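Hullholm Community Learning Center
Workshop and Classroom Safety Checklist, Kerkton Annex
Date of inspection: Sunday, December 21, 2025
Next scheduled inspection: July

1. Exits and walkways
1.1 Exit doors open fully from the inside. Satisfactory
1.2 Walkways kept clear at the required width. Needs attention
Comment: Stacked chairs narrow the passage beside Room 20. Chairs are to be returned to the storage bay after each class.
1.3 Exit signs lit. Satisfactory

2. Fire safety
2.1 Extinguishers mounted, sealed and tagged. Satisfactory
2.2 Smoke detectors tested. Satisfactory
Comment: The detector in the Prukden Room sounded on the second press only. Replace the battery within 30 days.
2.3 Evacuation map posted in each room. Unsatisfactory
Comment: The map on the upper floor shows the old stair layout.

3. Electrical
3.1 Cords free of cuts and exposed wire. Satisfactory
3.2 Power strips not linked together. Unsatisfactory
Comment: Two strips were linked behind the Wako bench. They were separated during the inspection.
3.3 Equipment unplugged before covers are removed. See comment
Comment: Staff know the rule, but it is not posted. A printed notice is required at each bench where computer cases are opened.
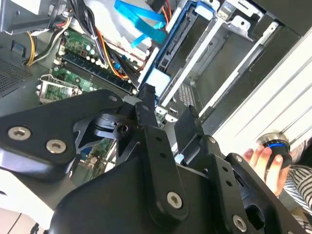 Item 3.3. Desktop computer case with interior exposed.

4. Storage and first aid
4.1 Shelf loads within the posted limit of 400 pounds. Satisfactory
4.2 First aid kit complete. Needs attention
Comment: Burn dressings are past their date. Reorder.

Overall result: Conditional pass. Items 2.3 and 3.3 remain open pending written confirmation to the Hullholm office.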